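Ondari Play Kitchen Sets: Frequently Asked Questions

Last updated 9th June

What age are the sets for?
From three years. Younger children can play with the plates and bowls when an adult sits with them, but please keep the small fruits away from them.

Can I buy only the dishes, without the food?
Yes. Please write to Nyokabi Sang in our shop and tell her which colours you prefer. We cannot promise the same shade in each delivery, as the pale colours change a little between batches.

How should I wash the pieces?
Use warm water and a mild soap, then dry everything with a soft towel. Do not put the food pieces in the dishwasher. The dishes may go in, on the upper shelf, at 40 degrees. 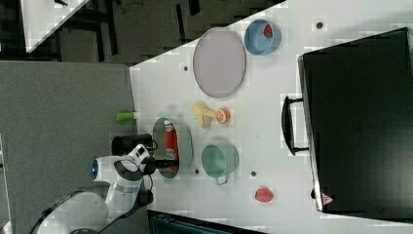 How do I teach my child to lay the table and clear it again?
We advise to begin with few pieces and a plain table, so that each colour is easy to find. Give every piece a home and say it aloud while you play. A strawberry in the light blue bowl is a good first step, and the other strawberry, still on the table, can be the child's turn. Then ask where the banana and the half grapefruit should go. The big oval plate has enough place for both. Drinks are more difficult, as a can likes to roll, so lay it in the oval dish until the child is ready to stand it up.

My child mixes everything in the pot. Is this wrong?
Not at all. Let the soup be cooked first, and sort afterwards.

A piece is lost. Can I order it again?
Single pieces can be ordered for 2 years after you bought the set. Write "spare piece" in the subject of your message and add your order number.

Do you lend sets to nurseries?
Yes, for one school term. The next term begins in September. Please ask Zahira Majimbun for the form.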